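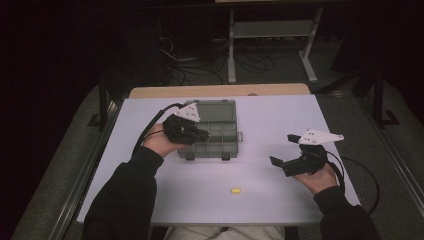
Timestamps, she says, are the whole job, and anyone who tells you the job is neural networks has people downstairs doing the timestamps. She says it before I have my coat off. By the time I've found a chair that isn't holding a coil of cable, we are on to clock drift, and we stay there for most of an hour.

Cliltix makes software for people who want robots to pick things up. It occupies the upper floor of a former seed warehouse in Herkthorpe, where the heating is set by a thermostat in someone else's office. The product most customers know is Jelholm, the motion planner, which has a website with a gradient on it. The product she works on is called Zeng. It takes demonstrations recorded with hand-held grippers and turns them into something a policy can be trained on. It has no website. Its documentation is a text file, and the first line of the text file asks you to check the date on the text file.

"Jelholm is what gets shown at dinners," she says. "Zeng is what gets phoned on a Friday."

The phone calls are mostly about time. A gripper has a camera, the camera has a clock, the jaw encoder has another clock, and whatever is tracking the gripper's position has a third. All three are confident. Last winter a customer sent in a set of recordings in which the fingers closed 19 milliseconds before the hand got to the object. You couldn't see it on playback. The policy trained on it could, or at any rate it learned the lesson faithfully, and spent its first afternoon on a real arm pinching the air just short of everything.

"They thought the model was too small," she says. "So they got a bigger one. It pinched the air with much more conviction."

Zeng's answer is an alignment pass that runs before anything else is allowed to look at the data. The operator opens and closes the jaws a few times at the start of each recording, and the software finds the same motion in the video and in the encoder trace and slides one against the other until they agree. She is a little embarrassed by how simple it is. The first version did something far more elegant with cross-correlation over the full episode, took ten minutes per recording, and was wrong in a way that required a statistics degree to notice.

I ask what happens if the operator forgets to do the opening and closing.

"Then Zeng rejects the recording and tells you why. People hated that. We had a version that accepted it with a warning, and do you know how many people read the warning?" I say I can guess. "There's a log. I don't need to guess."

Rejection is something of a house style. Zeng throws out episodes where tracking jumps, where a marker plate goes out of view for too long, where the left and right grippers have been swapped over, which happens more than you would think and produces a dataset of perfectly good work carried out by a person with crossed arms. Six of the eight checks in the current release were written after a specific bad week. Each has a comment in the code pointing to the week. The other two were written in advance, on principle, and have yet to catch anything.

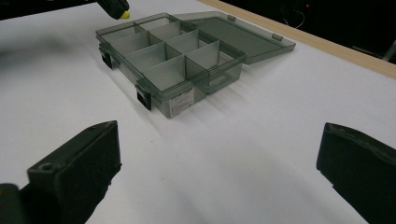
Perception gets the second hour, and it starts with her opinion of benchmark objects, which is low. Mugs, she says, have had enough attention. A mug is opaque, it has an outline, and it more or less consents to being found. What customers send in is plastic packaging and parts boxes, and for those she keeps a smoky organizer box with the lid folded back and nothing in the compartments. You can see the table and the shadow through its walls, and where the dividers overlap they go dark along lines that look, to an edge detector, every bit as convincing as the rim. The two black latches are the only parts of it that any segmentation model has ever been sure about. "So it finds the latches," she says, "and then it makes up a box to go with them."

The made-up boxes were quite plausible, she admits. One build decided the open lid was a second box. Another decided that box and lid were one long tray, and proposed a grasp in the middle, on the hinge line. Depth sensing was worse. The sensor she was using at the time looked straight through the plastic and reported the tabletop, so the planner was told, in good faith, that there was nothing there to bump into.

"That's a fun conversation with the Jelholm team," she says. "They say your obstacle map is empty. I say yes, it's a see-through obstacle. They say please put it in the map anyway."

It now goes in the map anyway. Zeng keeps what she calls a grudge layer, a second occupancy estimate built up over the length of an episode from everything the gripper slowed down for, nudged or steered round. If a human hand keeps avoiding a patch of apparently empty air, the software assumes the human knows something. She is prouder of this than of anything else we discuss, and she pulls up the class to show me. It is short. Above it is a much longer comment, a sort of memoir.

The grudge layer has its own bad habits. It inherits superstition. One operator at a customer site had a way of curving round the left side of the table on every single reach, and the layer duly filled that side with a solid invisible object the height of a loaf of bread. The trained policy went round it too. There was a meeting. Someone proposed decaying the estimate over time, which is what they do now, and someone else proposed asking the operator, which they also did. The operator had once worked at a different table, one with a lamp.

I ask whether any of this goes away with more data. It's the question everyone in the trade gets asked, and she has clearly had practice at not sighing.

"Some of it. If you have enough people curving round enough different lamps, it averages out. But the clock offset doesn't average out if everyone bought the same gripper. You just get a very large amount of late data."

She would rather talk about the replay viewer, so we do. It is the least glamorous part of Zeng and takes up most of her spring. It lets you scrub through an episode with video, jaw width and tracked pose on a single timeline, and flag a stretch with one key. The old viewer needed three windows and a spreadsheet. Customers asked for automatic flagging, and it's coming, she says, but she wants a season of human flags first to find out what people object to. The early returns suggest that they mostly object to the moments just before contact, when the hand hesitates. She isn't sure those should be cut. A hesitation in front of a latch might be a bad demonstration, or it might be the only part of it where someone was looking.

For now the viewer keeps them and marks them in a pale orange, a color the Jelholm team has asked her to change as they already use it for collisions. She has opened a ticket. It is assigned to her, with no due date, underneath one about the thermostat.

The next release is planned for November. It will add support for recordings with two grippers on separate machines, so there will be more clocks.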